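Gallery: The Back Room Floor

Photos and words by Oisín Sheehan

Other people's house galleries have a staircase in them, or a bay window, or a dog asleep in front of a stove. This gallery has a floor. It's the floor of the back room at our place in Uvania, which has been a laundry, a pantry, a place to keep paint, and for one bad winter my office. The room lost its purpose a while ago and filled up with things that had also lost theirs. In September we took everything out, mostly to find out what it was standing on.

It was standing on tile. I had lived in the house for years and would have told you, under oath, that the back room had linoleum. My wife thought it was concrete. Neither of us had seen more than a narrow path of it since we moved in, and the path had its own color by then, something like weak tea.

The clearing took two weekends. I'd planned on one afternoon, and had even bought a nice lunch for afterward, and that lunch ended up being eaten standing in the hallway between a floor lamp and a bag of other bags. A short inventory of what came out, for anyone who is also thinking about doing this and would like to be put off: a folding table that doesn't fold, a folding chair that won't stop, several umbrellas in various stages of giving up, and a shoebox full of keys. We tried the keys on everything in the house. One of them opens the meter cupboard, which doesn't lock.

There was also a bread machine, still in its box, with a card taped to the lid wishing us a happy wedding from people called Ramasamy. We don't know any Ramasamys. They may have been at the wedding. It's possible they were at a different wedding, and that somewhere out there another couple has our gravy boat and feels the same way about it. The machine works fine. We've written a thank-you note and have no idea where to send it.

Then came the washing. I started with dish soap and optimism, moved on to the stuff in the green bottle, and finished with a tub of Stulum, a paste that a man at the hardware store sold me while looking slightly sorry for me. You smear it on, go away for as long as the label tells you, come back and scrub. The label has a diagram of a smiling woman doing this upright with a long brush. I did it on my knees with a nail brush, and I was not smiling, but the paste did its share. 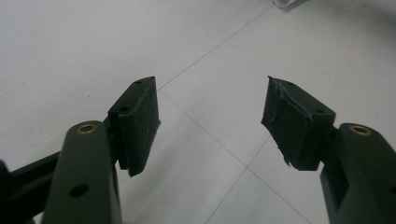

The back room tile. Pale gray, or white if you're feeling generous.

There has been some debate at home about that color. I say gray. My wife says it's white and I haven't finished. We compared it to a paint card and got no closer, and in the end the card went in a drawer in the hall, so I suppose that's how the next room starts.

A few people have asked why we kept it. We did look into replacing it, and I got as far as calling Murkico, who do floors and are very good at making you feel that yours is a private shame. Their quote was $4,000. I asked what it would cost without the underfloor heating, and there was a pause, and the man said that was without the underfloor heating. After that I felt a strong and sudden affection for old tile. I told everyone it had character. I told them that again when I was on the second tub of paste, in a flatter voice.

What we spent in the end was $578, and I'll admit that most of it didn't go on the floor. The paste and brushes were under $100. The rest was shelving, so that the things we decided to keep could be kept off the floor, plus a proper light, because the old fitting had a bulb that gave the room the feel of a place where a witness is being held. Shelving was my wife's idea. I was for hooks. We have both, and the hooks hold one hat.

Notes on the tile itself, for the two readers who came for that. I don't know who made it or when it went down. There's nothing written about it in the papers we got with the house, although those do include a full page on the previous owner's rules for the garden hose. It's cold in the morning. It's cold in the afternoon as well, but by then you're wearing shoes. Drop a cup on it and you'll be finding pieces for a month. Drop a sock on it and the sock looks wonderful, very crisp, like something in a catalog. I hadn't expected that and I've done it a few times since, just to check.

As for the room, we haven't settled what it's for. There was talk of a desk, but I remember that winter. There was talk of a sewing table, though we don't sew. At the moment its job is to be a room with a clean floor, and visitors get taken in to see it, usually before they've had their coats off. Most say something polite about the light. One asked what she was meant to be looking at. My mother-in-law walked the length of it, came back, and said it would be a handy place to put things.

She has since dropped off a rug - her old one, the brown one, with the fringe - and it's rolled up in the hall while we think of what to say. I'd like it noted that the rug covers nearly the whole floor. My wife has measured.

If you have the same tile somewhere and know what it's called, please write to me through the contact page. I'd love a few spares for the day the cup finally wins. And if your name is Ramasamy and you once gave somebody a bread machine, write to me too. The seeded loaf comes out very well.

Next gallery: the shed. It may be a while.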